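Setting up your sourdough starter, part 3: the first feeding

Okay, you've got your jar, your flour and a spot on the counter. I'm going to walk you through this just the way I do it at home, mess and all!

1. Put your empty jar on the scale and write its weight on a bit of tape stuck to the side. Mine says 1,081 (grams, with the lid on), and I look at that tape every single day.

2. Spoon in equal weights of whole wheat flour and lukewarm water. Stir until you can't find any dry bits, then scrape down the sides.

3. Set the lid on loosely.

Caution: don't screw it down tight. The gas has to go somewhere, and I've mopped a ceiling.

4. Leave it alone until the same time tomorrow. I feed mine at 8 a.m., before toast.

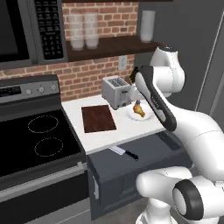

Satley Home Baking Club

5. Scoop out half, feed what's left with fresh flour and water, and do that for seven days. In February mine took longer, so keep going if it looks sleepy.

Note: a clear brown liquid on top just means it's hungry. Pour it off or stir it in, I do both. Pink or orange streaks are another story. Throw the whole thing out, scrub the jar and go back to step 1.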